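March 21, 2025

Tow rating work on the Umero pickup, rear axle swap. Loaded trailer to 405 kg tongue weight this morning and drove the Skotbridge loop twice. Transmission temp peaked at 200 F on the long grade, second lap no higher than the first. Happy with that. 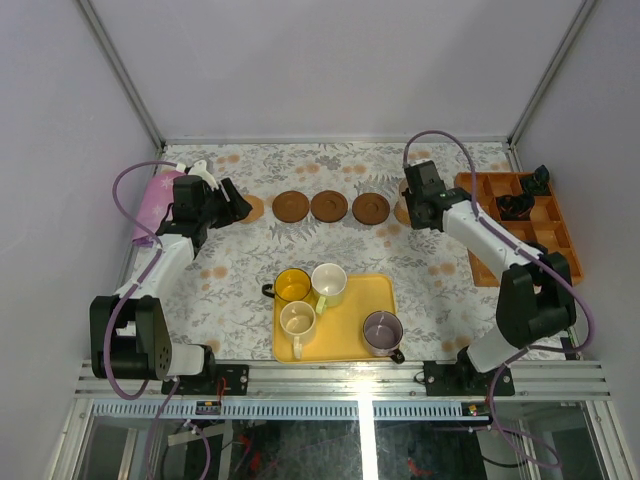
Table with the leaf-print cloth, arm at left over the coaster.

Rear brakes are less good. Pedal travel grew on the second descent and the left drum had a smell to it. Lakmal Barua pulled the wheel after lunch and found the adjuster backed off. Reset it, torqued the lugs, and marked the backing plate with paint pen.

Hitch receiver from Majumder is still the old drawing – pin hole sits too far forward. Emailed them, no answer yet. Don't drill it.

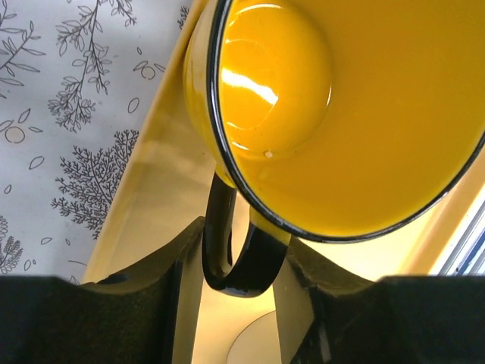
Yellow mug, black rim.

Odometer 284 at end of day. Fuel used on the loop was 87 percent of what Gimumach quoted for the same load, but their driver had a headwind, so treat it as a tie.

Monday: repeat the descent with the adjuster fixed, log pedal travel each lap. Trailer tires need air first.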